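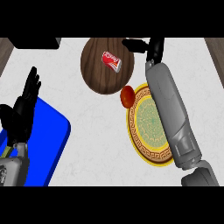
A white marble tabletop with faint gray veining.

Household Tips: Hosting a Dance Show Finale at Home
Fatdale Community Television, Viewer Services
Updated 26 September 2022

Viewers planning a watch party for the December finale are advised to prepare the room the day before.

Seating. Place the lowest chairs in front. A 32-inch screen suits a small group; larger parties should move the sofa closer.

Food. Serve items that can be eaten with one hand. Keep sauces in shallow bowls and set out coasters before guests arrive. Wipe spills on marble promptly, using a soft cloth and mild soap. Do not use vinegar or lemon juice on stone.

Scorecards. Print one card per guest and collect all cards before the results are read.

Sound. Turn off the dishwasher during the performances.

Recordings of past finales may be requested from the Droltitz office.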